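Teaching a robot by hand
From the Grumis wiki, the hobby robotics encyclopedia

Teaching a robot by hand (also called demonstration, hand teaching, or just "showing it") means getting a robot to do a job by doing the job yourself while something records how you moved. I've been writing and rewriting this article for a while now, and I'm keeping it in my own voice because the stiff version put everyone to sleep, me included.
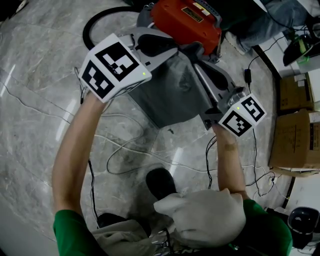 The three main ways

People group these differently, but most of what you'll run into falls under one of 3 headings.

Kinesthetic teaching. You grab the robot's arm and push it through the motion while the motors go soft and let you. The joints write down where they were, and later the robot plays it back or learns from it. I love this one for simple stuff, like wiping a table or putting a peg in a hole. It gets awkward fast with two arms, though, because you need a hand for each and then you have none left for anything else (I have used my knee, and I don't recommend it).

Teleoperation. You drive the robot from somewhere else, with a joystick, a VR controller, or a smaller copy of the arm that the big one follows. The recording comes straight from the robot's own body, so whatever you managed to do, the robot can physically do too. The price is that it's slow. There's a little lag, you can't feel much, and picking up a coin can take you a whole afternoon the first time you try.

Hand-held grippers. You leave the robot out of it completely and carry its "hands" around yourself. Each one is a gripper you open and close with your own fingers, and the jaws match the ones on the robot, or close enough. You can work on the floor, at a desk, out in the yard, wherever you like. Folding things are a favorite subject: a collapsible frame with hinged arms and a fabric panel, say, held by one gripper at the upper end and by the other down near a joint. Try that with a remote-controlled arm and you'll see why people got excited about the hand-held kind!

How the recording knows where your hands are

With a real arm this part is free, since the joints report their angles. With hand-held grippers you have to track them some other way. A common trick is a cube on top of each gripper with square black-and-white markers on its faces. A camera that can see a marker, and knows how big it is, can work out where the gripper is and which way it's tilted. You want markers on several faces because wrists turn. One flat marker is fine right up to the moment you roll your hand over, and then your data has a hole in it.

Other setups put a camera on the gripper itself and figure out the motion from what it sees going by. Plain shiny floors can give those systems trouble, because a reflection slides around as you move and looks for all the world like a real thing. Rugs are great. I own an ugly one just for this.

What a good demonstration looks like

Ghada Tarawneh, who wrote the first draft of this section, put it better than I can: "Move like you're pouring soup." Steady, with no sudden jerks and no long pauses to think. If you stop in the middle to decide which hinge goes first, the robot may learn to stop there too, and it won't be deciding anything.

Practice the task a few times before you record. Keep the markers turned toward the camera when you can. Start each run with the object in a slightly different spot, or the robot will only know the one spot. Mistakes are a matter of taste. I used to throw out every run with a slip in it, but now I keep the ones where I caught the slip and fixed it, and my arm got noticeably better at recovering from its own fumbles.

How many demonstrations you need

Everybody asks, and the answer depends a lot on the task. My drawer-opening project, Adia, worked after 60 runs. Kanaan, which was folding a camp stool, took 395 and still pinched the cloth one time in every few. The people on the Nullport forum like to throw around 3000 as the number where a two-handed job starts to feel reliable, but I've never had the patience to check, and their tasks are harder than mine.

More variety usually beats more of the same. Ten runs in ten different places have helped me more than a big pile from one corner of the garage.

Common problems

Jaws that don't match. If your hand-held gripper opens wider than the robot's does, you'll happily grab things the robot can't.

Human strength. You can squeeze and twist much harder than a small arm can. Stiff hinges are the classic trap here.

Reach. Your shoulders go places the robot's base can't follow. Check your recorded paths against the arm's limits before you train on them, and do it early, because I once lost most of March to this.

Clocks. Two grippers recorded on two clocks will drift apart, and a drift too small to notice by eye is plenty to ruin a handoff. Clap the jaws together at the start of each run so you have something to line up.

See also

Playback programming
Leader and follower arms
Marker tracking
Gripper jaws, printing your own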